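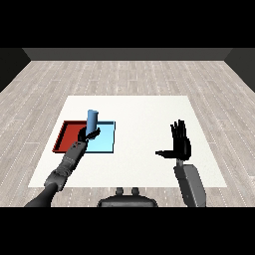 Color coding is the cheapest form of sorting aid available to a small recycling room, and this report examines whether it reduces errors at the Ridham residence hall. Our survey covered 1,099 items discarded in December. Residents had two open containers and printed labels in 10-point type. We proposed replacing the labels with color alone, using a strong contrast such as a red tray beside a light blue one, with red for mixed waste and blue for cans and bottles.

2. Method

Items were logged by type and by container. Each log sheet held 40 entries. Contaminated items — mostly yogurt cups with the lid still on — were entered as errors regardless of where they had been placed.

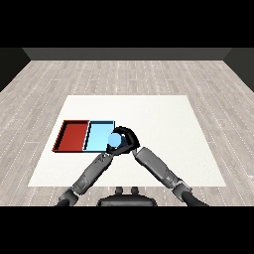

Figure 2. Red and light blue trays placed side by side.

3. Results

With labels, the error rate was highest in the evening. With color, it fell to 5 percent for cans but did not change for cartons. Residents from the Nigatu wing, which already used colored bins, made fewer errors in both periods.

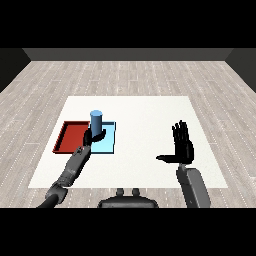

Figure 3. Blue cylinder upright on the light blue area.

4. Limits

The Skotix scale used for weighing does not register items under 80 grams, so weights are omitted. Cartons need a separate test.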